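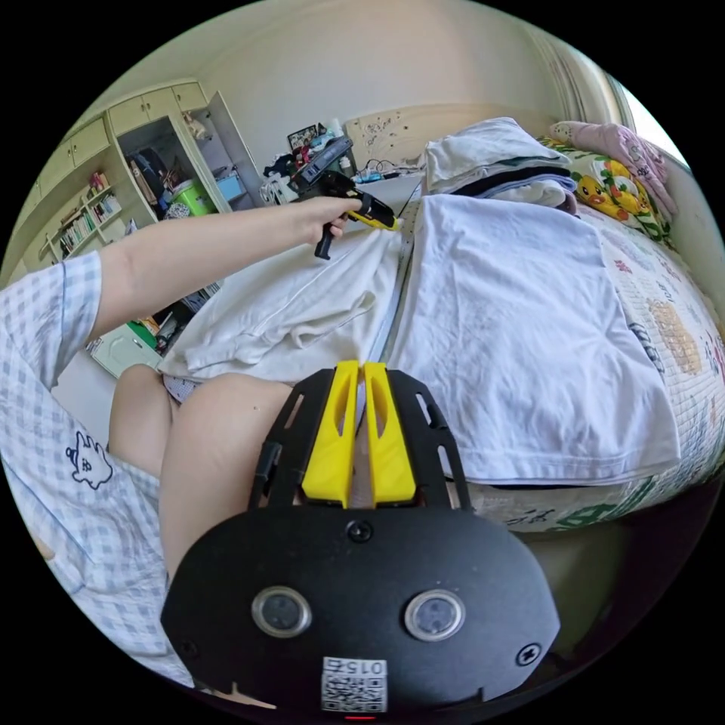 Folding on the bed – does anyone else's back give up?

illwood_26
Right, quick one before I go back to it. I do all our folding on the bed, always have. Big white T-shirts are the worst, I spread them flat on the quilt, smooth out, fold, and by the time I've got a decent stack I can hardly stand up straight. Tried sitting at the side on a chair, better for the back but then I can't reach the far sleeve. Do people use a table? An ironing board? We've no room for a table.

Also where does everything go while you're doing it. Mine ends up all over.

fouadz
Ironing board, no contest. Put it up to waist height and fold on the wide end. Been doing it that way since we moved.
Fouad Zein

lilitz
Ironing board is too narrow for mens T-shirts, they slide off one side and you're picking them off the floor. Bed is fine. Kneel on a cushion if the height's wrong.

navaratnam
Agree with Lilitz about the board. Disagree about kneeling, my knees would never forgive me.

Sit down to it, but pull each thing to the near edge before you fold it. You don't need the middle of the bed. I used to spread everything right out and lean over, daft really.

illwood_26
Near edge would work if the near edge wasn't covered in the next lot! That's half the problem, the bit I've not got to yet is all bunched up right where I want to fold.

fouad_twal
Then don't tip it out on the bed. Leave it in the basket, basket on the floor by your feet, one thing out at a time.

(other Fouad, not the ironing board one)

fouadz
Bending down to a basket 26 times is meant to be good for his back is it

fouad_twal
Her back I think? And put it on a stool then.

illwood_26
Her, yes. No stool but could get one.

camia
Coming in with a diffrent system. I do it by place. Takes longer the first week, then you stop thinking about it. My list:

1. Dark things stay in the basket till last. We've got a light blue plastic one on the floor on the left, black clothes and a bit of white in there at the minute. Keeps the fluff off the whites.

2. Folded stack goes down the right side of the bed, all in one pile, blues whites pinks greys, don't sort by person yet. Big T-shirt gets the middle, flat on the quilt. Bedside cabinet is overflow – ours has the green storage box with the red handles and a heap of clothes on top, so not much of a surface any more. Yes the headboard needs sorting too, cables everywhere. 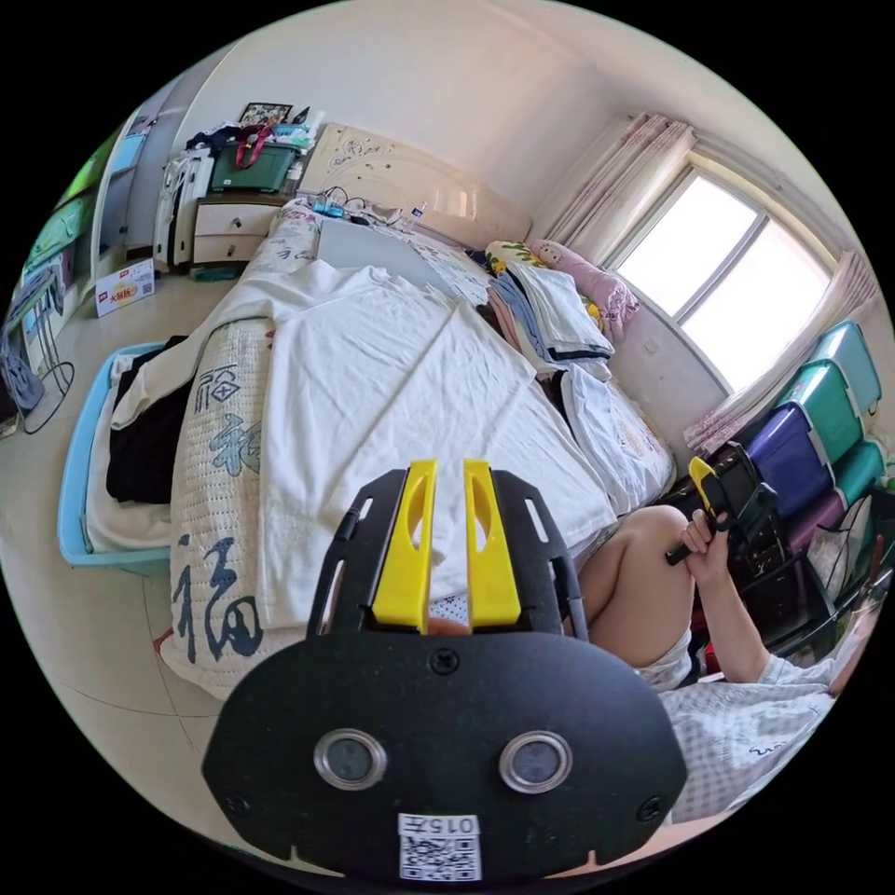 3. Only when the basket's empty do you split the pile by person and put away. Walking to the wardrobe after every few bits is what eats the time.

4. Anything that's going back in a suitcase gets done last and goes straight in.

navaratnam
Is that 福 on the quilt? Lovely. Where's it from?

camia
It is! Was a present, no label left on it so can't help sorry. Washes well, takes an age to dry.

lilitz
Not sure about no 2. One pile down the side falls over if it gets any height, mine always does. Two short piles. And I'd never leave darks till last, I'm tired by then and black socks all look the same.

camia
Put the heavy things at the bottom? Jumpers and jeans. Mine stays up mostly.

fouad_twal
Two piles is right. Sorry Camia.

illwood_26
OK going to try the basket up on something and working at the near edge, two piles. Found a folding stool for some 300 in the local currency here, which is more than I wanted to spend on somewhere to put socks. Will look second hand first.

fouadz
Ironing board's free if you already own one, just saying

lilitz
and it still slides off

illwood_26
Update, used an upturned crate for the basket. Back is a lot better. Pile fell over once, jeans were on the top, my own fault. Still can't do fitted sheets, if anyone has a way that works sat down please post it.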